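Vudmont House Reading Lounge
Frequently Asked Questions: Furniture and Floor Care

The following answers apply to all residents and guests using the ground floor lounge. They were last revised on Oct 29, 2019 and replace the notice issued in February.

Who may use the lounge?
The lounge is open to all residents of Vudmont House. Each resident may bring up to two guests. Groups of more than 17 must reserve the room through the House Office.

What care does the carpet need?
The gray striped carpet is vacuumed every weekday morning. Spills should be blotted with a white cloth and reported to the desk within 30 minutes. Please do not apply store-bought stain removers, as several of them lift the lighter gray out of the stripe.

May I run a cable across the floor?
Yes, for short periods. Cables should lie flat and away from the doorway, and must be removed when you leave. Tape may not be applied to the carpet.

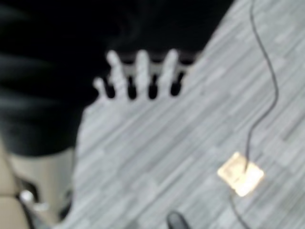
How is the upholstery cleaned?
The teal seating is covered in a woven fabric with a raised loop texture. Staff vacuum it weekly with a soft brush attachment, working along the rows of the weave. A full cleaning is carried out once a year by Guline, the contractor appointed by the House.

What should I do about a pulled loop?
Do not cut or pull it. Loops can usually be worked back through the weave with a blunt needle, and the House Office will arrange this at no charge. Please note where the loop lies in relation to the nearest seam or crease.
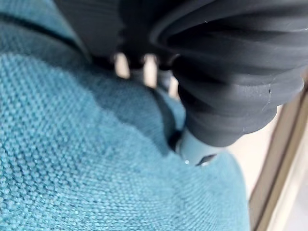

Bags with buckles, pet carriers and clothing with exposed metal zippers should be kept off the seating. Damage beyond ordinary wear may be charged to the resident responsible, up to a limit of $300 per item.

May the furniture be rearranged?
Light chairs may be moved and must be returned to their places afterward. Larger seating may be moved by staff only.

Whom should I contact?
Questions may be addressed to Cornel Iordache, Facilities Manager, at the House Office.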